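Je viens de lire la page de vente du coffret Stonderus, 153 euros pour des blocs en bois. Petit fil, parce que l'argumentaire me laisse perplexe.

Selon la marque, l'enfant qui empile « construit sa pensée mathématique ». Source citée : une étude maison, 419 familles, questionnaire rempli par les parents. Les parents qui venaient d'acheter le coffret, donc.

Pas de groupe témoin. Quand je l'ai demandé, on m'a renvoyé vers une interview de Luzius Lanz, qui conseille aussi Zallholm. Zallholm distribue le coffret. Bon.

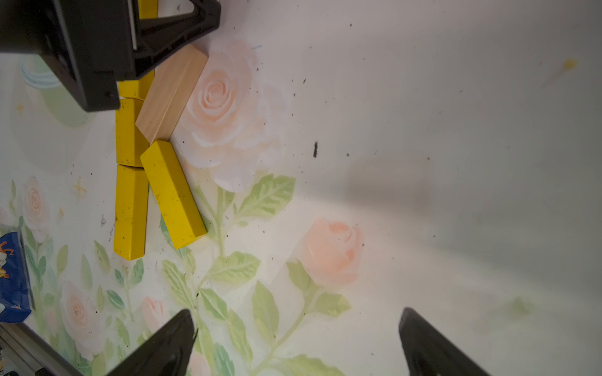 Des blocs jaunes et un en bois clair.

Je n'ai rien contre les cubes. Les miens y ont joué des heures. Mais que des enfants à l'aise en calcul aient des blocs chez eux, ça dit surtout quelque chose du chez-eux.

Autre détail : le « suivi à long terme » a duré 4 mois. De janvier à la fin du printemps, long terme.

Severin Moser me répond que « ça ne peut pas faire de mal ». D'accord, mais un vieux sac de blocs de vide-grenier non plus, et personne ne lui colle un livret pédagogique.

J'ai redemandé les données brutes à Stonderus ce matin. Réponse automatique, avec un code promo. Je mets la suite ici si j'en reçois une.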